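Oiling a pale wood table without turning it yellow
Posted in Furniture and Finishes, 25th September

Shirley Lapointe
I bought a second-hand Pruvberg table in May for the spare room, where I fold laundry and my kids do homework. It's a light wood and I'd like to keep it that colour. The finish has gone dull at one end and a glass left a white ring that won't wipe off. The man at Damwood sold me a tin of Britetti oil and said two coats. My sister did her pine bench with the same stuff and it came out the colour of marmalade. Do I have to sand the whole top first, or can I just do the dull end? And is there anything that keeps it pale? I don't have a power sander and would prefer not to buy one.

Réjean Després
First find out what's on it now. Put a drop of water on the dull end and another on the good end, and leave them five minutes. If the water sits up in a bead, there is still a finish there and oil won't get through it. If it soaks in and leaves a dark spot, you're down to wood.

Wipe a patch with a damp white cloth too. The colour it goes while damp is close to what a clear oil will give you. If you already think that's too dark, take the tin back and get a water-based matte varnish.

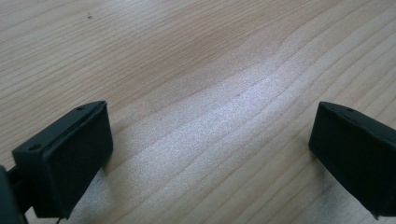

Don't do only the dull end. The join will show every time light comes in from the side. Clean the top with a bit of dish soap, let it dry overnight, then sand by hand with the grain, 120 grit and then 180, using a cork block. Go easy in case it's veneer. Look at the edge of the top — if the grain lines don't carry over the side, assume veneer and start at 180. Vacuum, wipe, and put the finish on thin.

The white ring is moisture in the old finish and will probably come off with the sanding.

Darcy Fehr
just use mayonnaise on the ring, leave it overnight. worked on my mom's sideboard. no idea about the rest

Harpreet Ouellet
Réjean is right about the water test. I'd add that there are oils with a little white pigment in them, sold for floors, and they hold the colour much better on pale wood. Leclerc makes one. I paid 12 dollars for a sample tin and it did a whole tabletop with some left over. Stir it often or the white settles at the bottom.

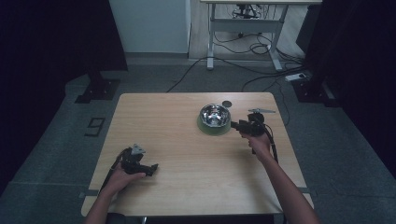
Light wood table with a steel bowl on it.

Try it on the underside first and give it a week before you decide. Lay your oily rags flat outside to dry, as a balled-up rag can catch fire on its own. And keep hot dishes off the top for the first couple of weeks.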